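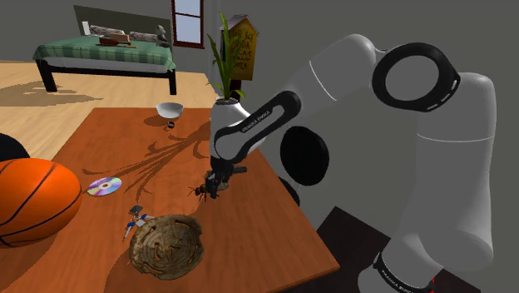 Larulov Reel Notes

Larulov is a small dataset of viewing notes on old and odd movies: silent shorts, amateur travel reels, a few long science documentaries and one very strange puppet western. Annatjie Adams and Lwazi Nel wrote every note while watching, and we had a wonderful time doing it!

What's inside

There are 48 films and one text file per film. Each file starts with a short header (title as it appears on the print, running time, color or black and white, sound or silent), followed by the notes in the order we typed them. The notes are messy in places. Lwazi likes to write down every cut he notices, and Annatjie writes long, happy paragraphs about music and faces, so two files can feel very different even when the films are close cousins. We left that alone.

A typical note runs to roughly 30 lines. The puppet western got far more, and we'd still add to it.
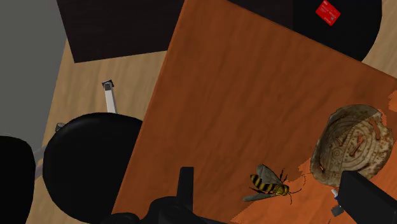 Wooden tabletop with an old dish and a wasp.

How the notes were made

We watched each film twice. The first time was straight through with no pausing, and the second time we stopped whenever we wanted to. Notes from the second viewing are marked with a plus sign at the start of the line. If you only care about first impressions (they're often the most fun to read), drop the plus lines and you'll have them.

Films came from two shelves, Presmont and Honberg, and the shelf name is part of every file name. Honberg is mostly silent. Presmont has the sound films, including the 4 Potgieter travel reels, which have such lovely narration that we typed out whole chunks of it.

Known problems

Running times for the silent films depend on projection speed, so please don't treat them as exact. Three Honberg titles are our own guesses from damaged title cards and have a question mark in the header. Accents were lost in a few names when we moved the files over in January. Spoilers are everywhere!

Using it

Read it, search it, count words in it, argue with it. If you publish something that uses the notes, please name Larulov Reel Notes and the version number. Corrections are very welcome, especially on the Honberg titles. Send the file name and the line, and Annatjie will get it into the next version.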